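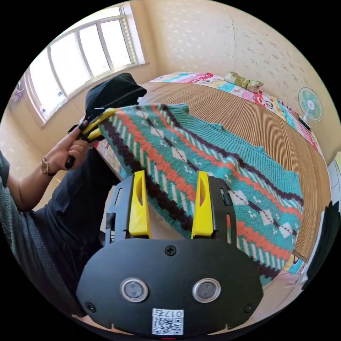 Notes for the Demonstration Visit
Intro to Automation, Handout 5
Read before we go. Bring it with you. It is two sheets and you can fold them.

Where and when

We are going to the Plollidar open day at the Flekholm building. The doors open at 9:30 in the morning and our slot starts at 10:15. Last December a third of the class went to the Brestlow building across the lot, sat through a very complete talk on drainage pipe, and were too polite to leave. Flekholm has the green doors.

Parvathi Panicker is running the demonstration. She is an engineer and she has agreed to take questions throughout, an offer she may want back by lunch. Mbali Kekana, our lab assistant, will be at the rear of the group with the attendance list.

What you are going to see

Folding and handling of clothes, for the most part. I know some of you signed up for this course hoping for welding sparks and a car door swinging through the air. Car doors are easy. A car door is the same shape on its way out of the machine as it was on its way in, and it will sit still while you measure it. A sweater has no such manners. Pick it up by one shoulder and you have a different object from the one you had on the bed, and if you put it down again you get a third.

The textbook calls these "deformable objects" (chapter 5, the part with the bath towel). For the quiz I will accept "floppy things" as long as you can say what makes them hard:

A rigid part can be described by where it is and which way it is turned. Six numbers and you are done. Cloth needs a great many more, and it hides half of them in its own folds.

Cloth covers itself up. A camera sees the top layer. The sleeve you want may be underneath.

Pattern can help or hurt. Zigzags and diamonds give the software plenty to look at, and when the knit bunches up, the lines of the pattern bunch up with it. Plain ribbing gives it much less to hold on to visually. Black cloth in a dim room gives it almost nothing, and this is also my experience at six in the morning.

Friction. Knits slide on some surfaces and catch on others. A woven mat, a bedspread and a steel table are three different problems, even with the same garment.

Hand-held grippers

Part of the morning is given over to tools that a person holds. The gripper is the same general sort of thing you would bolt to the end of an arm: two fingers, pads on the fingers, lenses on the body so that the view goes wherever the fingers go. A person supplies the arm. You do the task, the tool records it, and later on a program tries to learn from what you did.

The attraction is easy to see. An arm is heavy, wants a cage and a power supply, and does not fit well in a bedroom. A person fits in a bedroom. If you want a machine that copes with real rooms, with quilts and fans and daylight coming in the window from one side, then it helps a good deal to collect your examples in them.

Terms you should know before you arrive:

End effector. Whatever is at the end of the arm and does the touching. A gripper is one. So is a suction cup. So is a paint nozzle.

Finger pad. The part that meets the object. Usually softer or grippier than what is behind it. Look at whether the pads are solid or have slots cut through them, and ask Ms. Panicker what the choice does to the grip. I have a theory. I would like to hear hers first.

Wrist view. What a camera on the gripper sees. Very good close up and fairly hopeless for telling you where the door is.

Fiducial. A printed marker a camera can find easily. A QR code is a cousin. One on a gripper may be there to say which unit it is and nothing grander, so do not write half a page on it. Last year someone did.

Demonstration. Two meanings, sorry. The event we are attending is a demonstration. One recorded run of a task is also a demonstration. When an engineer says "we threw out 40 demonstrations," no open days have been canceled.

Pliers, tongs and other humble things

One comparison I want you to make. A pair of pliers is also a two-finger gripper. It has no lenses and no opinions, and it will pick up a piece of cloth perfectly well. So what does the gripper have that the pliers lack? And what do both of them lack that your hand has?

Think about it on the bus. Hints: how wide each one opens, whether it can feel that the cloth is slipping, and whether it can tell one layer from two. Picking up exactly one layer of a folded garment is a thing your fingertips do while you are thinking about dinner. There are research groups with good funding who would like to borrow your fingertips.

Watch for cables too. A thin cable lying over fabric is an old enemy. It bends like cloth, it snags like wire, and in a camera view it can be mistaken for a seam.

The exercise

Work in pairs. Pick a single handling task you see during the visit and write it up. I want to know:

What the starting state was, in enough detail that a stranger could set it up again. "There was a sweater" will get you one point.

Where the fingers first touched, and why there and not somewhere else.

What the wrist view could see at that moment and what it could not.

One way it could go wrong that you did not see happen.

Length limit is 565 words. It is an odd number because it is exactly what fits on the back of the Riis worksheet in a readable font, and I have given up on the unreadable ones. Hand it to Mbali at the start of the next lab, on paper.

Rules of the building

Closed shoes. Long hair tied back near the arms. Stay behind the yellow line even when you are sure the arm is switched off. Do not hold a gripper until it is handed to you, and when it is, do not snap it at your friends. Everyone does it and everyone thinks they are the first.

Photos are allowed in the main hall and not upstairs.

Lunch is on your own. There is a vending machine by the green doors that takes coins only, and its end effector is worth a look. It drops things.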